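Schedules of condition, and why I now read them before the rent clause

I have been the tenant of small commercial premises for most of my working life, first a workshop unit in Guvthorpe and now two rooms over a tile showroom. In that time I have signed three leases and argued over the end of two of them. The argument has been about repair on both occasions. Rent is a number and everyone can read it. The repairing covenant is a sentence, and the cost of it only becomes clear when you leave.

The usual wording in England obliges the tenant to keep the premises "in good and substantial repair and condition". A first-time tenant tends to read this as a promise to hand the place back as it was found. It goes further than that. An obligation to keep something in repair has long been taken to include putting it into repair first, so a tenant who takes on a tired unit may be paying at the end for wear that was there on day one. The age and character of the building are taken into account, which helps a little.

The common answer is a schedule of condition. It is a record of the state of the premises at the start, usually photographs with short notes, attached to the lease and referred to in the repairing clause. The clause then says the tenant need not put the premises in any better state than the schedule shows. Both halves are needed. A schedule sitting in a drawer with no mention in the lease is evidence of a sort, but it does not cut down the covenant.

My Guvthorpe lease had a schedule. It ran to five photographs, printed in black and white on ordinary paper, and by the time anyone wanted to look at them they could have been of any room in the county. The landlord's claim at the end of the term came in at 63 items. The schedule dealt with two of them. I settled, and I would rather not write down the figure.

For the present rooms I paid a surveyor from Mfinanga to do it properly. The report has 43 numbered entries, each tied to a colour photograph and to a mark on the floor plan. It was agreed and initialled by both sides before completion, and a full-size digital set is kept by each side's solicitor. The fee was less than one month's rent.
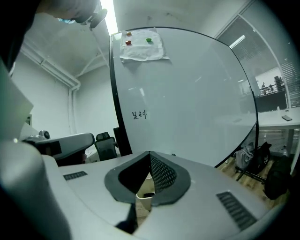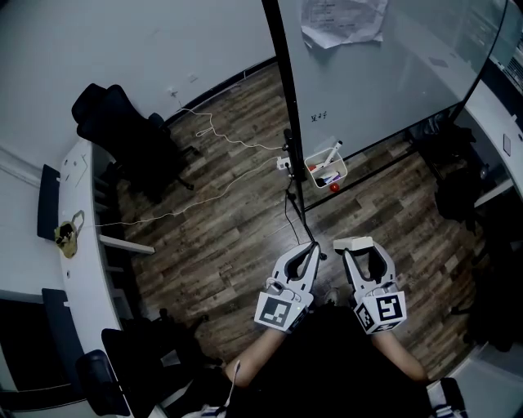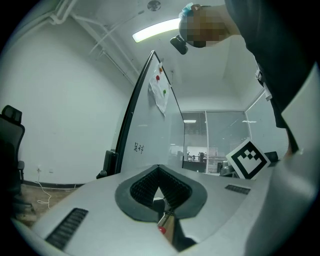 Some points from the second exercise that I had not understood during the first.

Date of inspection. It should be as close to completion as possible, and before any of your own things go in. My surveyor came in January and we completed a little over a fortnight later. An inspection made months earlier invites the reply that the damage came afterwards, while one made after you have moved in invites the reply that you did it.

Extent of the demise. Check what you are being let before recording its condition. An internal lease may stop at the plaster, or it may include the window frames and glass. Mine includes the frames. I would not have had them photographed from the outside if the surveyor had not asked to see the lease plan first.

Services. Photographs say nothing useful about a boiler or a consumer unit. You want the last service record and the last electrical report, and you want them listed in the schedule. The heating here was put in by a firm called Truteck, and their commissioning sheet is entry 31. It took the agents a fair while to find it.

Decoration. This is generally a separate covenant with its own timetable, often every fifth year and again in the last year of the term. A schedule that limits repair does not limit decoration unless somebody says so. Ours says so for the ceilings only, which was the compromise.

Alterations. If you put up a partition you will probably need a licence, and the licence will probably require you to take the partition down again. The schedule then becomes the record of what "reinstated" means. Keep the two documents together. I keep mine in the same folder as the deposit deed.

Yielding up. Read this clause beside the repairing clause. In the first draft of my present lease the repairing clause was limited by the schedule and the yielding up clause was not, so the protection given on page nine was taken away again on page 22. I do not think it was deliberate. The landlord's solicitor changed it the same afternoon.

There is a statutory ceiling on damages for disrepair in England and Wales, under section 18 of the Landlord and Tenant Act 1927. Put simply, the landlord cannot recover more than the loss in value of his interest, and can recover nothing if the building was going to be pulled down or so altered that the repairs would have been pointless. It is a real protection, but using it normally means paying for a valuation at the moment you are also paying to move. Scottish leases follow different rules and I have no experience of them.

The unit next to my old one was taken by a firm called Rilter, who asked me what the landlord had been like to deal with. I said he was civil and replied to letters. I also sent them a blank copy of the surveyor's entry sheet, with the column headings left in: location, element, material, defect, photograph number. If anyone else wants it, leave a comment and I will put it up as a download when I next update the site.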